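Home Reviews Furniture Tools About Contact

Osholm work table by Brullum: review after a winter of use

Posted 03/06/2018

I bought the Osholm to replace a Sultberg desk that had started to sag in the middle. I wanted a plain table with no drawers, big enough to spread things out on, that would also pass as a dining table if people came over. The Osholm comes in one size and two finishes, honey and dark. I got the honey. It was $315 at Berisha, with delivery to the front door but not up the stairs.

Assembly

The box is heavy and awkward and I would not try to move it alone. Inside are the top, four legs, two long rails, two short rails and a bag of bolts. The instructions are drawings only. They are clear until the step with the short rails, where the drawing shows them from underneath and everything before it was shown from above. I put one rail on backward and had to take it off again.

The hex key in the bag is soft and the corners rounded before I had finished the third leg. Use your own. The bolt holes lined up, apart from one that needed a push with the rail held at an angle. There was one spare bolt and one spare washer.

Size and height

The top is 71 inches long and the table stands 29 inches high. That is normal dining height. For standing work it is too low, and after an hour of cutting or folding on my feet I feel it in my lower back. Brullum sells taller legs for some of its other tables but not for this one. Sitting down, the height is fine, and the rails are set back far enough that my knees clear them. My old chair with arms does not go all the way under.

The surface

The finish is smooth with a low shine. Paper slides on it, and felt and most cloth will too if you lean on one side. I keep a strip of shelf liner for the times I need something to stay put.
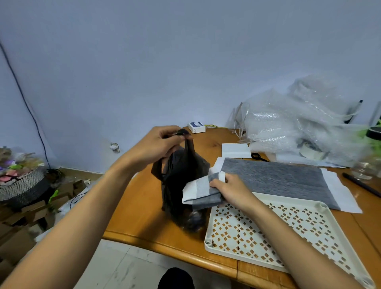

The honey finish with gray felt-like sheets and white paper on it.

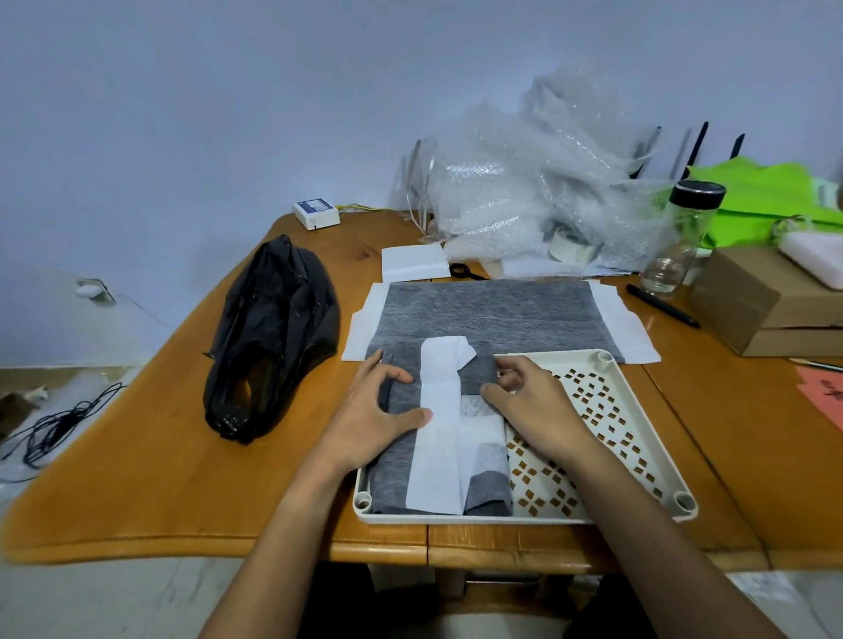 It marks less than I expected. A mug left overnight made a faint ring that came out with a damp cloth and some rubbing. A ballpoint pen pressed hard through a single sheet left a dent you can feel with a fingernail, and that will not come out. Masking tape has not lifted anything so far. I would not leave packing tape on it.

The color is more yellow than on the Berisha website. Next to a white wall it looks warm, next to my oak bookcase it looks a bit orange. If you are trying to match other furniture, go see it in the store first.

Stability

On a hard floor it does not wobble front to back. Side to side there is a small amount of give, which got worse after the first month. I went round all the bolts and tightened them and it was better. I expect to do that a couple of times a year. I have had a sewing machine running at one end and could feel it at the other, though not enough to bother anyone writing. On carpet it moves more.

The feet have plastic caps, no levelers. My floor slopes toward the window and I ended up with folded card under one leg.

Service

One of the caps arrived split. I emailed Berisha and they passed me on to Brullum, who sent a set of four after 10 days. No charge, no argument, but a slow answer to the first email.

Would I buy it again

Yes, at this price. The Sultberg cost less and did not last. I would pay a little more for proper levelers and a better hex key.

Related reviews

Sultberg desk: two years on
Clamp lamps for a long table
Berisha stacking stools
Shelf liner compared
Cutting mats, large sizes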